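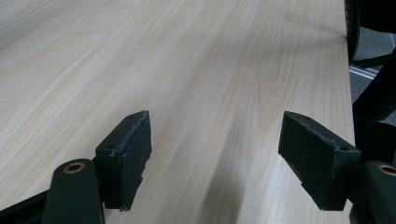
给祖母的旧书信编目录

祖母留下的信装在两只铁皮饼干盒里,我从去年八月开始整理,到现在算是有了一份能用的目录。前后问过我的亲戚有好几位,都想知道是怎么做的,干脆写在这里,省得一遍一遍在电话里讲。

先说数量。盒子里一共3000多页纸,这个数包括信纸、信封、明信片、电报单、几份合同抄件,还有大量写在账本背面的便条。真正称得上“信”的没有那么多,但我一开始没有把便条剔出去,后来证明这样做是对的,有几封没写年份的信就是靠便条上的粮价定下来的。

家里的情况也交代一下。曾祖父那一辈在外面做茶叶生意,合伙人是一家叫Bittencourt的商行,往来信件里葡萄牙文和中文混着用。商行后来散了,账目纠纷拖了很多年,所以信里谈钱的多,谈家事的少。最早的一份文件是一张1866年的收据,纸已经很脆,上面的墨还清楚。这张收据跟我们家到底有什么关系,我至今没弄明白,签名的人在别的信里一次也没出现过。

第一步:不要急着读

我犯的头一个错误就是打开盒子就读。读了两个晚上,看得很高兴,顺手把信抽出来又塞回去,等到想起来要记顺序的时候,上面一层已经乱了。旧信在盒子里的先后次序本身就是线索,祖母习惯把同一个人的信用线扎在一起,有的线断了,但信还是挨着的。我打乱的那一层大概有一捆半,后来花了很长时间才拼回去,有两封到现在还不能确定属于哪一捆。

所以建议先编号,再读。编号用软铅笔,写在背面右下角,字要小,不要用力。不要用圆珠笔,不要贴便利贴,便利贴的胶会留在纸上。我用的是“盒号—捆号—件号”三段,比如一盒四捆第十二件,写作1-4-12。一封信有好几页的,在后面加小写字母。信封和信纸分别给号,但在目录里写明是一套。

编号的时候一定会遇到夹在里面的东西:干花、剪报、布样、一根头发。我把这些单独装进无酸纸袋,袋子上写同样的号,再加一个“附”字。

第二步:摊平

信大多折了三折或四折,折了几十年,硬掰会断。我的做法是先把信半开着放在桌上,压一张吸墨纸,过一天再打开一点。急不得。有一批明信片受过潮,粘成一块,我没有自己动手,托人送去请Elaine Vieira看。她在图书馆修过多年的书,现在退休了,偶尔接一点私人的活。她的意见是能分开的先分开,分不开的就留着,等以后有更好的办法。最后分出来八张,剩下的一小叠还是原样,用纸包好放回盒底。

她还提醒我两件事。一是不要戴棉手套,棉手套会钩住纸边,洗干净手、擦干就行。二是桌面上不要有茶水,我原来总在旁边放一杯茶。第二条我坚持了一阵子,后来改成把茶放到窗台上,要喝就站起来去喝。 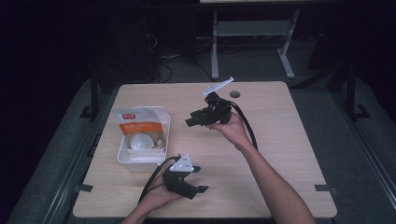

摊平之后就可以抄录了。我抄得很慢,一个晚上顺利的话能抄完三四封。祖母的字好认,曾祖父的字难认,他写草书,而且为了省纸,写满一面以后把纸转过来,横着再写一遍。读这种信要先找到两层字的起头,用一张挖了长条口子的硬纸板盖着,一行一行往下挪。这个办法是在一本讲家谱的旧杂志上看到的,很管用。

第三步:定年份

信上写月日不写年的很多,这是最费时间的部分。我用过的线索有这么几种:

邮戳。清楚的邮戳当然最好,可惜信封丢了不少,有些信封和里面的信也不是一套,可能是后来随手装错的。

地址。家里搬过几次家,每次搬家前后的信,抬头地址不一样。我先把搬家的年份问清楚,再反过来推信的年份。

船名。曾祖父提到过两条船,Girnham和Pelora,说货是哪条船带走的。有一批信单凭船名就排好了先后,他总是在抱怨Pelora误期,从抱怨的口气能看出哪封在前哪封在后。

物价。前面说过,便条上记着米价和油价。物价只能定一个大致的范围,不能当准数,我在目录里一律标“约”。

人的称呼。祖母称呼她大哥的口气变过一次,之前叫小名,之后叫“兄长”。中间应该是有过一场不愉快,信里没有说,问家里的老人,也都说不清楚。但这个变化可以用来分前后。

凡是推出来的年份,都要写明依据是什么。我开头没有写,过了两个月回头看,自己也想不起来为什么把某封信放在某一年,只好重推一遍。

第四步:目录里写些什么

我用的是最普通的电子表格,每件一行。栏目有:编号、写信人、收信人、日期(原文)、日期(推定)、推定依据、地点、语言、页数、内容摘要、提到的人名、保存状况、备注。摘要不超过60个字。定这个字数是为了管住自己,不然很容易把整封信又讲一遍。全文抄录另存一个文件,用编号对应。

人名一栏要特别小心。同一个人在信里可能有学名、小名、排行、外文名好几种叫法。我另外做了一张人名表,把这些叫法归到一起。拿不准是不是同一个人的,先分开写,不要合并。合并容易,拆开难。我曾经把一位“Skakov先生”和信里常说的“老史”合成了一个人,合了一个多月,后来读到一封信,里面说老史请Skakov先生吃饭。

葡萄牙文的信我自己读不了,请人译过一部分,译得比较简略。这部分在目录里标了“待校”。如果亲戚里有人认得能读旧式手写葡文的,请告诉我。

第五步:放回去

编完的信不再折,平放在无酸文件夹里,每夹不超过二十件,竖着装进档案盒。原来的饼干盒我舍不得扔,空着放在柜子顶上。有人建议过塑,千万不要过塑,过塑以后就没有办法再取出来了,热也会伤纸。

存放的地方我选了卧室的衣柜,不靠外墙,冬天不挨暖气。阁楼和地下室都不合适,一个太热一个太潮。盒子里放了一张湿度卡,隔一段时间看一眼。

扫描是分几批做的,正反两面都扫,空白的背面也扫,背面有铅笔号。文件名就用编号,不要用“奶奶的信1”这样的名字,以后分不清。扫完存了三份,一份在我这里,一份给了姑姑,一份放在表弟家。

关于给谁看

整理到后半段,碰到一些不太方便公开的内容,主要是借钱的事,还有一桩没有成的婚事,当事人的子女都还在。我的处理是照样编号、照样抄录,但在发给大家的那一版目录里,摘要只写“家事”两个字。谁想看原件可以来找我,我会先问过相关的人。这个办法姑姑不太赞成,她觉得都是过去很久的事了,没有必要。我们谈过两次,暂时还是按我的来。

目前没做完的有:葡文信的校对,粘住的那叠明信片,还有第二盒最底下的一捆账单。账单我打算只编一个总号,不逐件写摘要,除非有人特别想查当年的茶叶价钱。

目录的电子版2020年2月已经发到家里的群里了,没收到的给我留言。发现人名写错的也请直接告诉我,附上编号就行。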